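Prüfliste Arbeitsplatz mit Zweiarmroboter, Standort Hillov
Stand: März. Prüfung vor Schichtbeginn, Dauer 30 Minuten

1. Arbeitsfläche
Lose Teile nur im Greifbereich ablegen: erfüllt
Unterlage rutschfest: offen, Nachprüfung in 5 Tagen

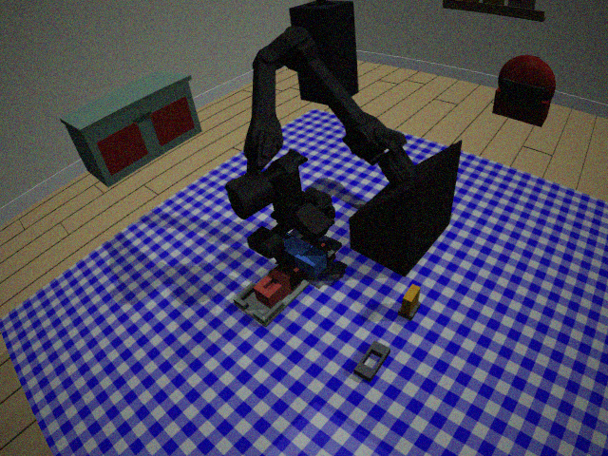
Zu Punkt 1: roter Block auf grauer Ablage vor den Greifern, gelber Block abseits.

2. Umstellung der Tätigkeit
Früher wurde von Hand sortiert, jetzt wird eingerichtet, überwacht und nachgelegt. Unterweisung nach Blatt 204: erfüllt
Pausenregelung für die Überwachung: fehlt
Not-Halt vom Sitzplatz erreichbar: erfüllt

3. Sicht am Greifer
Finger und Umgebung müssen für die Bedienung unterscheidbar sein. Bewertung: Mangel, zu dunkel.
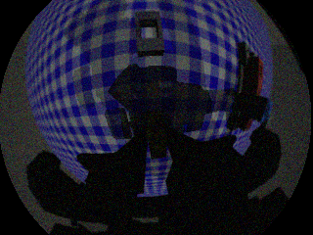
Rückmeldung aus der Frühschicht: Das Zuschauen macht müder als das Sortieren, wir wollen stündlich wechseln. In Tastorness läuft das schon so.

Kommentar: Wechsel wird erprobt, Eintrag im Schichtbuch.

4. Beleuchtung
Messwert am Sitzplatz 470 Lux, Sollwert der Hausregel nicht erreicht. Zweite Leuchte beantragt.

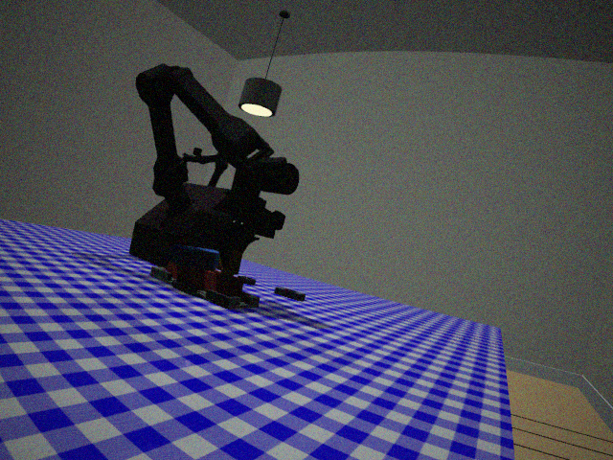 Zu Punkt 4: Pendelleuchte hinter dem Arm, Greifer im Gegenlicht.

Freigabe: mit Auflagen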